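Clallden Robotics Workshop
Handout 4: collecting grasp demos with the hand-held grippers
Notes by Mared Skyrme

Bring these to the session, no spare copies this time.

Recap from last time
Policy only learns what you show it. Fast sloppy demos = fast sloppy policy. The Mbeki group's first set had plenty of grasps in it and most got thrown out for jerky approach. Slow down on the last bit before contact.

Todays task: wrapped candy to tray
Pick up one piece, lift clear of the cloth, put it in the white tray, open the fingers, back off. One episode = one piece. Work in pairs, one gripper each. Whoever isn't moving keeps their gripper still.

Why candy. Clear film is hard, it crinkles and throws glare, and the ends stick out well past the part you want to hold. Close the blue pads on the body of the candy, not the twisted or crimped end. Patterned cloth stays on, we want clutter in the background. Same for the clips and round dishes, leave them mixed in with the sweets. 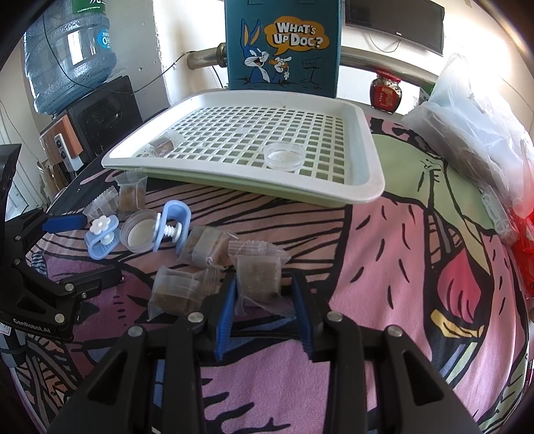 Before you record
- Open and close the fingers a few times, check nothing sticks at the pivots
- Tray flat, whole rim reachable by both people
- Start with fingers open, pause 2 seconds, then go
- Say the episode number out loud, partner writes it on the sheet

During
Approach from above or at a slant, mix it up. Dont always take the nearest piece. If a wrapper snags on a clip, keep going and mark it S. If you drop it, finish the episode anyway and mark D. Dropped ones are useful, just don't mislabel them. Hands out of view.

Targets
20 episodes per pair, then swap sides and do the same again. Class total stands at 227 good ones, Tresine table is ahead. Reshuffle the pieces every 4 episodes or the model learns the layout insted of the object.

After
Copy to the Plindach folder, one subfolder per pair. Sheet goes in with it. Unlabeled data gets deleted in December when I clear the drive.

For next time
Watch your own clips at half speed. Pick one bad grasp and write a paragraph on where it went wrong: approach angle, closing too early, pad placement, whatever. Half a page max.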